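The small table problem

Every home has one surface where things land. In our Ginamwood apartment it was a bamboo table, bought in May to hold a plant. By the second week it held the mail, a cup and whatever came out of people's pockets.

We asked readers how they keep a table like this usable, and 28 of them wrote back. Most said the trouble is the little things – markers, cloths, small boxes – that have no drawer of their own. Large objects get put away. A marker can stay out for a month.
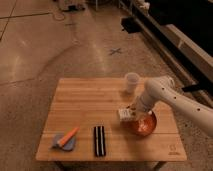
A bowl was the most common answer. Several readers keep a metal one on the table and drop in anything smaller than a hand, then empty it on Sunday night. One reader in Plevance uses a plastic cup for pens and won't allow a second cup. Another folds a cleaning cloth into a square and leaves it at the corner, so crumbs get wiped up before they reach the floor.

Bamboo needs a little care of its own. Wipe along the slats with a damp cloth and dry the top right away. Water left in the seams can raise the grain, and ink should come off the same day. A thin coat of food-safe mineral oil twice a year is enough for a table used indoors. Ours got its first coat last weekend, and the plant is back on the windowsill.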